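Home Explore Notifications Messages Lists Profile More

Right. Microwave thread. Nobody asked but I've been meaning to write this up since May and I'm on the train with 31 minutes to kill

Background — we moved into the Plornon unit and had no kitchen. Just a long room with desks and a kettle on the floor. The old place on Sultgate had a proper kitchenette and I did not appreciate it enough at the time

So. Microwave on a white table. That is the kitchen now. Sounds grim, is mostly fine

Most of the arguments have been about what goes next to it. My rule is small plates, small cups, lids, and nothing you wouldn't want sauce on. Lids especially!! Put the lid back on the pot or at least leave it where the next person can find it 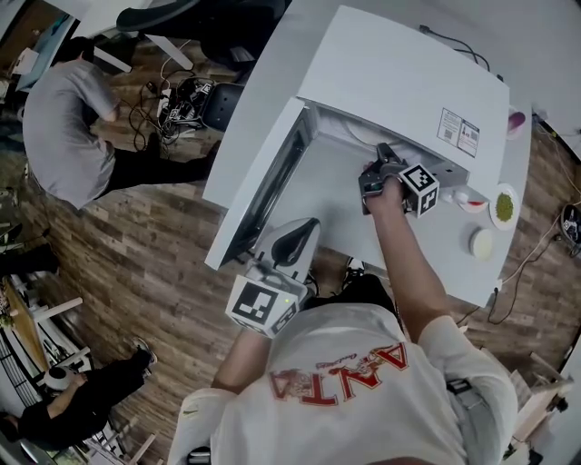 Anyway, plates. Get a plain round one that sits flat and turns without catching the sides. We had a square one from Dremard, lovely thing, jammed every single time. You'd hear it clunk and then half your lunch was lava and the other half was fridge

It's in the drawer under the printer now holding paperclips. Happier there I think

Greens: little plate, splash of water, cover loosely, 2 minutes. Have a look. Another go if they need it. Don't do 5 straight off and wander away, you get something like roofing felt

Leftover rice I do hot and quick and eat straight away, never twice. Soup you have to stir halfway. Yes even if you're in a hurry. I know. I'm always in a hurry

Cleaning, becuase someone will ask. Bowl of water, slice of lemon, around 4 minutes, leave the door shut a bit longer, then wipe. Lift the glass turntable out and wash it in the sink like a normal plate. Mind it's cooled down first

Then leave the door open for a while so it airs. People keep shutting it on me. Please stop shutting it

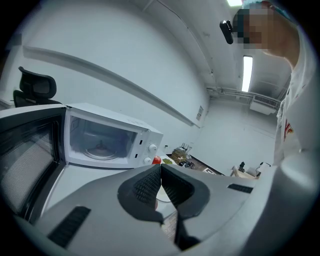
Door open, turntable in, two knobs on the panel.

Which is my other big opinion. KNOBS. I have used the kind with a keypad and a menu for popcorn and a menu for fish and I never once got it to just be on. Turn a knob, food gets hot, go and sit down

Same reason I still miss my old Honda tbh. Heater was one dial. You could work it in gloves

Things still to sort — a hook for the tea towel, a second sponge, and somewhere for cups that isn't on top of the microwave. The top is not a shelf. I have said this and will say it agian

Ok my stop. If you've got a good way of doing a jacket potato without the leathery skin, reply, I'll try it this week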